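Filed under: Talks & Handouts / Home and Family Records

Sorting the Family Papers -- speaker notes, Londa Library evening series
Anwara Munshi

Welcome everyone, thank Imtiaz Jayasinghe for setting up the room and for lending me his own mother's recipe cards, which I'll pass along the rows later (please hold them by the edges, he is being very trusting!).

Start with my aunt's house in Cotomora. When she moved in with my cousin, I said I'd take "the papers," and I pictured one shoebox. What I got was every drawer she owned, plus a suitcase, plus a biscuit tin full of bus tickets. I counted the lot in the end, tickets and all, and it came to 457 separate pieces. Pause here, let people groan. Ask who has a pile like that at home and wait for the hands.

First point: don't read anything on the first day. I mean it kindly, and I have broken this rule myself more times than I'd like to admit. You pick up one letter from 1961 and suddenly it's dinnertime and you're sitting on the floor with cold tea. On the first day you only make two piles, paper and photographs, and then you go home or go to bed. 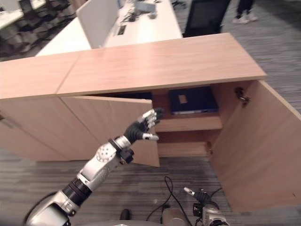
Second day is when you start putting names on things. Soft pencil, on the back, very light. Tell the story of the wedding picture here -- three people in the family were sure the bride was Grandma, and she was the neighbor. If you aren't certain of a name, write it with a question mark after it. Whoever comes next will be glad you did.

Keep the original order wherever you find one. My aunt had tied the Liyanage letters with kitchen string, and I very nearly untied them and sorted them by date. Her order was by who she was cross with at the time, and it tells you a great deal more!

Storage, and go slowly here, people like to write this part down. Plain folders, acid-free if you can get them. No rubber bands, no tape, no attic, no basement. A closet in the middle of the house is very good. I use the flat Gollar boxes, and I label the short end so I can read it without lifting anything down.

Then the hard bit, throwing away. Electric bills can go, mostly. I kept 2 of them for the old address and let the rest leave with the recycling. Be gentle with your relatives on this one, and phone before you toss.

Pass the recipe cards now. Questions until the lights flicker, and remind them the sign-up sheet for the scanning table is by the door.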